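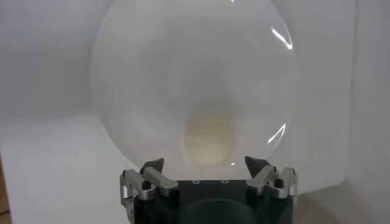 Bench notes: steaming buns in the tabletop electric steamer

The January session covered plain buns in the electric steamer, from shaping to plating. Sun-ja Yeo prepared the dough and Catriona Yule kept the timings. The settings below replace the ones in the autumn sheet, which gave a steaming time that was too short for buns of this size.

Dough. Each bun is shaped from a 57 g piece, rolled seam side down and left under a cloth until it springs back slowly when pressed. In a cold kitchen this takes longer than the recipe card says. Go by the feel of the dough.

Water. Fill to the lower line with the steamer switched off. Members who have the older Clirkitz base should note that its line is marked for eggs and sits too low for a full cycle of buns.

Loading. Four buns per tray is the working limit. Set them in a diamond, with bare metal left between them so that steam can come up through the perforations. A fifth bun in the middle closes the gaps, and the sides stick together as the dough expands. Brush the tray with a little neutral oil if you are not using paper squares.

Timing. Bring the water to a boil first, then load. Steam for 15 minutes with the lid on, switch off, and wait a further 3 minutes before opening. The rest period matters more than the last minute of heat – buns uncovered straight away tend to wrinkle.

Lid. Lift one side first and tilt the glass away from the tray, so that condensation runs down to the rim and drips clear of the buns. Keep your forearm out of the line of the steam.
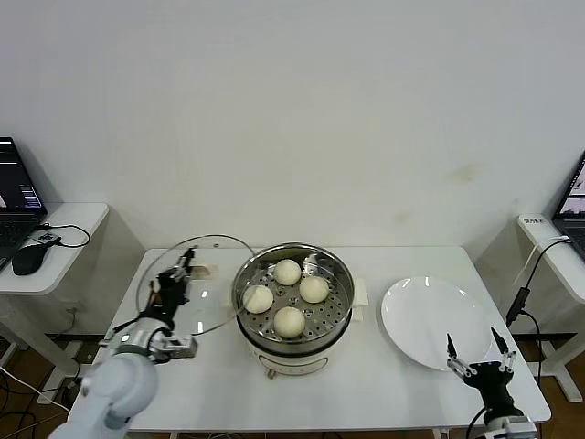

Four buns in the perforated tray, with the glass lid tilted off to the left and a plate at the right.

Plating. Have a wide plate beside the steamer before the lid comes off. Use flat tongs or a silicone spatula and loosen each bun from underneath. Leave space between them on the plate for about 10 minutes; the skins are tacky at first and will tear if they touch.

Cleaning. Lift out the tray once it has cooled and brush the holes from the underside. Empty the base completely. Descale with citric acid when a white ring appears at the waterline.

Corrections to the flour table: the entries for Huka and Swati were transposed. Swati is the lower-protein flour and is the one used here. Bivetti has not been tested with this method.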